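Délai de restitution du dépôt de garantie

Lahcen Tawfik
Le bail de mon appartement, géré par l'agence Lurlow, a pris fin en mai. Le dépôt s'élevait à 600 euros. 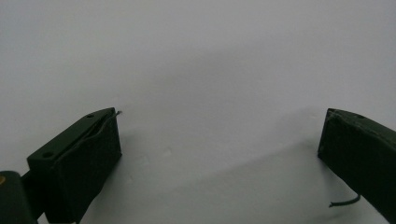 L'état des lieux de sortie est conforme à celui d'entrée. De quel délai dispose le bailleur ?
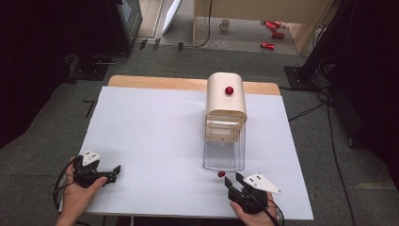

Lesego Mathebula
Un mois à compter de la remise des clés. Il convient d'adresser une mise en demeure par lettre recommandée.

Tianyou Su
Même situation. Relancez l'agence.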